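My new favorite hand pruner (and yes, I have opinions about hand pruners)

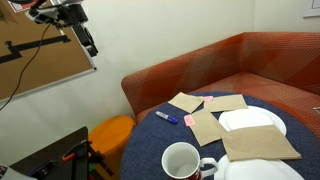 Brown paper on the blue tablecloth, with the orange sofa behind.

I've been through a lot of pruners. The cheap ones go dull by the second rose bush, and the pricey ones always seem to be made for somebody with hands like a catcher's mitt. So when I picked up the Hegyi bypass pruner in May I wasn't expecting much, and oh my goodness, I love this thing!

First, it fits. I have small hands, and I can open it all the way without my thumb slipping off the catch. Second, it cuts like butter. I took down the whole overgrown side of the lilac in one evening (quit at 8 when the mosquitoes found me) and my wrist felt fine the next morning. My old Flotley would have had me icing it.

The blade comes off with one bolt, so cleaning is quick. I wipe off the sap, give it a rub with 600 grit paper, add a drop of oil and it's back in my pocket. The spring has popped out on me once. I found it in the mulch, thank heavens, but I'd buy a spare.

Anything thicker than my thumb still gets the loppers. For roses, hydrangeas, tomatoes and that awful privet, though, I reach for this every single time. 9 out of 10 from me, and the missing point is for that spring!

Comments

Huệ Âu: Does it come in a left-handed version? I've had my Statari for 12 years and the handle is finally cracking.

Reply from author: It does! Same size, and the catch is on the other side.

mulchmama: Lost my spring too. Check the bottom of your bucket.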